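August 8, 2021

I have been rewriting the drawer-opening part of our Fisstead policy, and the results are clear enough to write up. The old version predicted a straight pull from a single grasp point. It did well on kitchen units, where the front travels along one axis, and badly on bedside furniture with curved fronts. 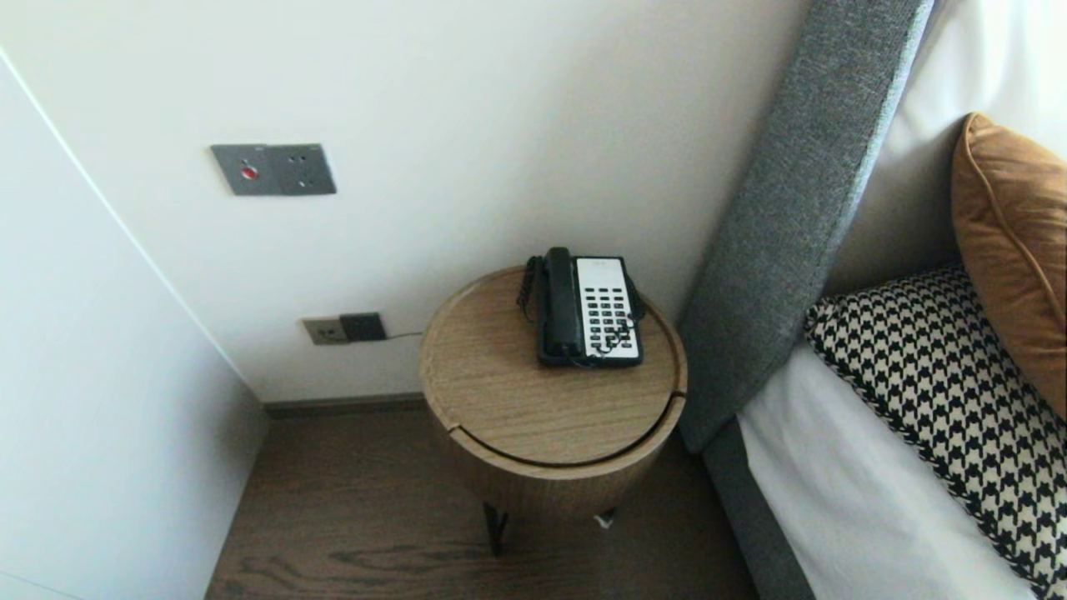
The straight-pull assumption fails in two places. The pull direction is taken from the local surface normal, and on a cylinder a small error in contact point rotates that normal by several degrees. The force limit then trips before the drawer has moved far enough for the wrist camera to register it. Ekene Okoro suggested dropping the normal and estimating the travel axis from the first few millimetres of motion.

We collected 300 demonstrations in May and held out 54 for evaluation. The axis estimate is refreshed at every control step, with the gain lowered once the residual settles. Santosh Tyagi wrote the filter.
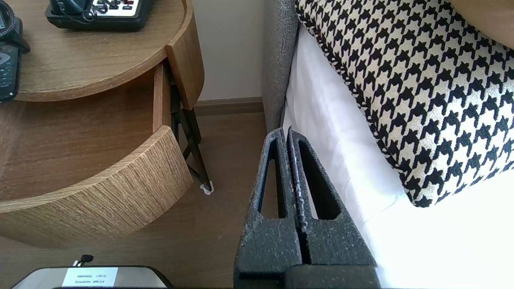

Detecting the end of travel is the weaker half of the method. We use wrist force plus a small classifier on the wrist view, and the two disagree more often than I would like. With a curved front the rim sweeps out in a wide arc, and an open drawer with nothing in it gives the classifier little besides wood grain to work from. Retraining with cropped views of drawer floors is the next job. Remo Nägeli wants to try depth first.

Code will go up once Ifeoma Ojo has cleaned out the Falport paths.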